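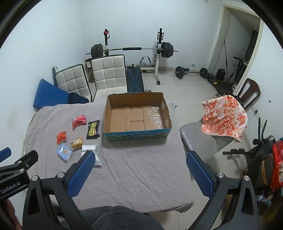

Lenka Štěpánek wrote to me that a rule which cannot be checked from the recording is only a wish, and that my list from May was full of wishes. She is right about several of them. I had written "work calmly" and "use natural movements", and when I read this again after her message I could not say how a reviewer should decide if somebody had done it.

So I have rewritten the list. It is for people who record packing work with hand-held grippers, one in each hand, at home or in a small room. The large sites have their own documents and safety officers. At a kitchen table there is usually a PDF of two pages, and half of it is about file names.

The first rule is now about the start position. All items lie on the table, the box is open, both grippers are open and empty, and everything stays like this for a full breath before the first movement. In the old version I allowed people to start with an item already held. Grímur Zoëga reviewed 1,467 recordings under that rule for the Bultden collection and the beginning was his most frequent complaint. He could not see where the item came from.

Second, the items should not be in a row. Small packets in wrappers are good material exactly when they lie at different angles, some nearer and some farther, and when the printing is not turned politely towards the person. I do not smooth the cloth either. A crease under a packet changes how the jaw must come to it, and a robot in a real home will meet creases.

Third, a dropped packet stays in the recording. You pick it up again with the gripper, from where it fell, if it is on the table. If it fell on the floor, you stop the recording and mark it as stopped. You do not bend down with the recording running, and you never help with a finger. This last point I would print in red. A finger for half a second makes the whole recording useless, and it is very hard to notice when you review quickly.

Fourth, and here I disagree with Lenka, the room can stay as it is. She prefers a plain wall behind the table. I think chairs, bags and sports equipment may remain, on condition that nothing is in the space where your elbows and feet move. Cables on the floor go away before the start. A barbell can stay where it is if you do not have to step over it. Other people's faces, letters with an address and screens are a different matter and must be out of view, and this should be checked before recording and again before upload.

Fifth, pauses. The Protex guideline which I used before had one break per 200 recordings, and I found this much too long. The thumbs become tired earlier than one thinks, and a tired hand closes the jaws too hard, so thin wrappers get crushed. I now write a break by time, ten minutes in every hour, and also at any moment when the hand hurts, without asking.

I took out the rule about speed completely. Natália Hájek asked me who had invented it, and I had to admit that I copied it from an older list without thinking. If the start, the end and the contact with each item can be seen well, I do not mind if one person needs twice as long as another.

What I still cannot formulate is the end. Is the box finished when the last packet is released, or when both grippers have moved away from it? I write "moved away" at the moment, but Lenka has already announced another message.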